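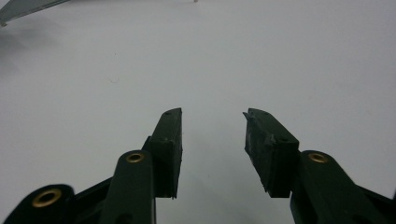

Dark green fingers against a pale surface

Floltetti: a little headphone amp, and the measurements I took of it

Hi! I'm Bayu Sopacua and this is the readme for my Floltetti files. Floltetti is a headphone amp I've been fiddling with since last July, one op amp per channel with a discrete buffer after it, running off a plain linear supply. Everything you need to build one is in the folder, plus the sweeps I ran while I was deciding on the output stage (more of those than anyone asked for, sorry).

What's in the folder

schematic/ has the drawing as a PDF and the source file.
board/ has the gerbers. Use rev C. Rev B has left and right swapped at the output jack and I only keep it because Dwynwen Samuel built hers from it.
sweeps/ has 269 CSV files, one per run.
parts.txt is the shopping list, with the substitutions I've tried.

About the sweeps

Each file has three columns: frequency in Hz, level in dBV, THD+N in percent. The load is in the file name, so olmont_300_L_04.csv is the Olmont buffer into 300 ohms, left channel, fourth run. There are two buffers, Olmont (the simple one) and Sundaram (the one with the extra pair of transistors and the bias trimmer). 135 of the files are Olmont and the rest are Sundaram. I named them after streets, don't read anything into it.

All the Sundaram runs were done after a half hour warmup. The Olmont ones mostly weren't, and you can see the bias drifting in the early ones if you plot them in order. I'd like to redo those someday!

Hum at 60 Hz shows up in a bunch of the right channel files. That was my ground wiring, and rev C moves the star point over next to the filter caps.

Building it

Set the trimmer to its highest resistance before you power up, then bring it down slowly with a meter across the emitter resistor. Check DC offset at the jack before plugging in headphones you like. Mine sits at 2 mV.

The Ginport supply board fits the same case but its mounting holes are a hair off, so I drilled mine out.

Changes

2018-01-29: rev C gerbers added, Sundaram sweeps re-exported with periods for decimals
before that: I wasn't keeping notes

Do what you like with the files. If you build one with different transistors, send me your sweeps and I'll add a folder.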